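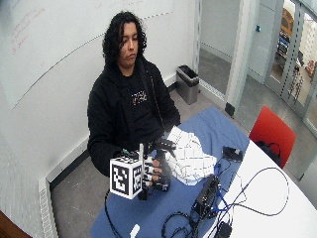

Consommer local dans une ville moyenne : ce que disent les questionnaires, et ce qu'ils ne disent pas
Projet tutoré, rapport final

1. Point de départ

La municipalité d'Urnenholm affirme que ses habitants « plébiscitent » les circuits courts. Le mot figure dans la brochure distribuée en mars et il est repris partout, y compris par l'enseigne Wallner, qui en a fait un argument de vente. Nous avons voulu savoir d'où il venait. La réponse tient en une note de bas de page : une enquête en ligne, 496 réponses, diffusée par la lettre d'information du marché couvert. Autrement dit, on a demandé à des clients du marché s'ils aimaient le marché.

2. Méthode

Nous avons repris le même questionnaire, presque mot pour mot, et l'avons fait passer à 70 personnes à la sortie de deux lieux : le marché et le supermarché de la zone Kikport. Chaque personne devait ensuite noter ses achats alimentaires pendant deux semaines dans un carnet. 52 carnets nous sont revenus, dont plusieurs très incomplets (une page entière porte seulement la mention « courses, comme d'habitude »).

Je précise que l'échantillon est petit et que je n'en tirerai pas de pourcentage. On m'a conseillé d'en mettre quand même « pour faire sérieux ». Je ne vois pas l'intérêt.

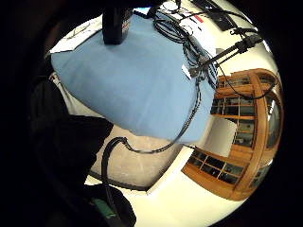 Ezequiel Aguirre

3. Résultats

Les réponses au questionnaire ressemblent beaucoup à celles de la mairie. Presque tout le monde se dit attaché aux producteurs de la région, et prêt à payer un peu plus cher. Les carnets racontent autre chose. Les légumes locaux y apparaissent surtout le matin du marché, puis disparaissent. La viande vient du supermarché, les laitages aussi. Quant aux paniers Wurnow, cités de mémoire par beaucoup de répondants, ils ne figurent que dans une poignée de carnets.

Faut-il en conclure que les gens mentent ? Je ne le crois pas. La question « Êtes-vous favorable aux produits locaux ? » n'appelle guère qu'un oui, et « local » n'y est défini nulle part. Pour certains, c'est le canton ; pour d'autres, le pays.

4. Limites

Tenir un carnet modifie sans doute les achats, et nous n'avons aucun moyen de mesurer cet effet. Les horaires de passage ont aussi favorisé les retraités au marché. Enfin, le prix n'a pas été relevé de façon systématique, ce que je regrette : c'est la première donnée que je demanderais si l'enquête était refaite, avant toute nouvelle question d'opinion.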